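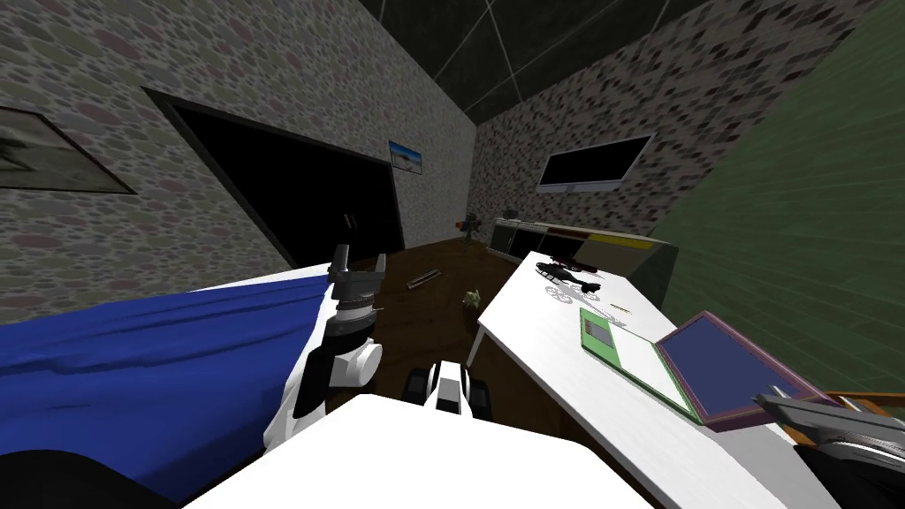 Practice rooms open for remote driving in May

The simulated rooms that members have been asking for since winter are ready. From the first Saturday in May, anyone who has finished the Cloker safety hour can log in from home, take the controls of the two-armed robot and record demonstrations of household tasks. No hardware is needed beyond a pair of hand controllers and a decent connection. People without controllers can borrow a set from the front desk for a week at a time.

The rooms run on Tranemach, the same software we use to drive the real arms downstairs. Moving your left hand moves the left arm, moving your right hand moves the right arm, and the trigger under each index finger closes that gripper. You have a view from the robot's body and one from each wrist. Most new drivers stay on the body view for too long. Switch to the wrist view once the gripper is near the object, and go back to the body view when you are ready to move away.

Ezequiel Bañuelos built the task list. There are 11 tasks at the moment, and all of them are ordinary tidying: pick something up off the floor, straighten what is on the desk, move an item from one surface to another. Each room is put together from a mix of furniture and wall and floor patterns, so the same task will look different from one login to the next. Some of the combinations are ugly. That is how the generator works, and reports about clashing wallpaper will be closed without a reply.

A recording starts when you press the left thumb button and stops when you press it again. Keep each one under 70 seconds. If you run over, the file is still saved, but it goes to a separate folder and will only be used if we are short.

What makes a usable demonstration is mostly steadiness. Approach the object in one motion, stop, close, lift, and carry it where it goes. Long waits in the middle are a problem, as the model that learns from these files will copy the wait. So is waving the free arm about. Park the arm you are not using before you press record.

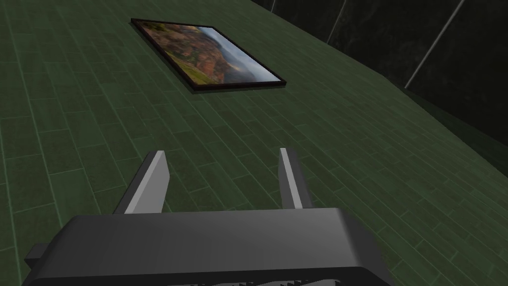 Picking up flat things

Flat objects on the floor have the worst success rate of anything on the list. Of the 131 recordings from the test group, the ones we threw out were mostly of this kind. The usual mistake is coming straight down with both fingers on top of the object. Turn the wrist so that the fingers will close across an edge, open the gripper all the way before you go down, and come in low. If the object slides, let it slide, then back off and try again. A recording with one clean second try is fine to keep. A third try is not, so stop and start over.

Soledad Jaramillo has written a two-page guide to wrist angles with drawings. It is in the members' folder under Etim, which is the name we gave this round of recording. The next round will be called Sketent and will cover drawers and doors. Please do not record drawer tasks yet, even if you find a drawer that opens.

Desk tasks

These go faster and are a good place to begin. Anything thin or tilted should be held by the side that is easiest to reach, and both arms can be used when one grip is not enough. Watch for the wrist view being blocked by the thing you are working on. When a large object covers most of what you can see, lift your hand a little and check the body view before closing the fingers.

Slots are two hours long and can be booked on the usual page. You can book one per week until we see how busy it gets. 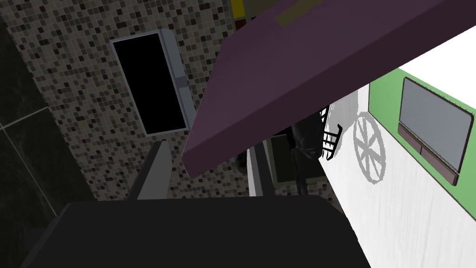
Do I need to have driven the real robot before I record in the simulator?

Only the safety hour is required. Several people in the test group had never touched the real arms, and their files were used along with everyone else's. Expect your first session to be practice, and delete those files before you log out.

Shared 11 times

3 comments

Dwayne P.
Are the borrowed controllers charged when we pick them up? Last time I got a set with one dead.

Front desk
They go out charged now. Bring the cable back with them, please.

marit_k
I was in the test group. The tip about coming in low is right, but it took me most of an evening to get used to turning the wrist first. I ended up practicing with an envelope on my kitchen floor. Is the guide printable? The drawings are small on my phone.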